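How Families in Gulutcombe Write Death Notices
Project report, Gilang Wattimena

1. Why I chose this topic

When my grandfather died, my aunt wrote the notice in one evening and we argued over the order of the names. I wanted to know if other families have the same problem. For my project I read 400 death notices from the Memarport weekly paper, covering the towns of Memarport, Gorness and Gulutcombe.

2. Method

I made a table with one row for each notice. I wrote down the length, who is named first after the husband or wife, and if the work of the person is mentioned. Notices shorter than 20 words I kept in a separate list, as they give only the name and the time of the funeral. There were 72 of these.

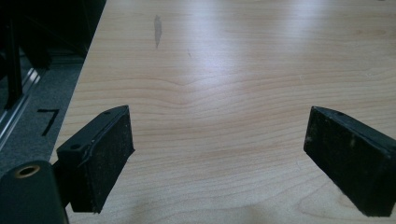
I also spoke with the Quan funeral home, which helps many families with the text. They have a paper form with 20 questions. The form asks for schools, military service, clubs and church, but it has no question about friends. I think this explains why friends appear so seldom in the longer notices.

3. What I found

The longer notices follow nearly the same order: age, town, parents, marriage, children, then brothers and sisters. Stepchildren were the most difficult part of my table. In some notices they stand together with the children, in others they come after the grandchildren - and I could not always decide from the text who was who.

Notices from Gorness mention work more often, mostly the harbor and the cannery.

4. Problems

I started the table in September and changed my categories twice, so the first rows had to be done again. I also did not ask families directly. My teacher advised against it, and I agree with her.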